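Harmonium reeds going flat – retune or replace?
Music help > Devotional and folk

Ridwan Purba
Picked up a second-hand harmonium in March for our bhajan group, a Solasik, 2 sets of reeds. Lower octave has gone flat, worst on Sa and Pa, so the singers keep drifting down with it. Also a hiss when I pump, even with all stops shut. Shop in Drirkilau wants 94 just to open it up, plus parts. Worth it or do I look for another one? We sing 30 minutes most evenings so it does get used.

Nabila Teoh
Dont replace it yet. Hiss is nearly always the bellows leaking at a fold or a tired gasket under the reed board. Sort the air first, then check the pitch again – low pressure makes the low notes sag. Mine is 57 years old, still on its first reeds. 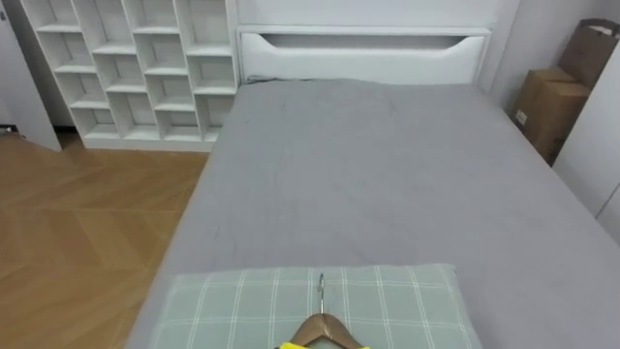

Can I clean the reeds myself without spoiling the tuning?

Dry soft brush, very lightly, brushing towards the free end. No oil, no water, and no scraping – scraping is how they get tuned so you'll shift the note. If one buzzes after, slide thin paper under it to get the grit out.

Nair
had same trouble, just sang lower lol. Then took it to Tridodton, they did the bellows and two reeds while I waited. Ask for the bass side to be checked seperately, they skip it otherwise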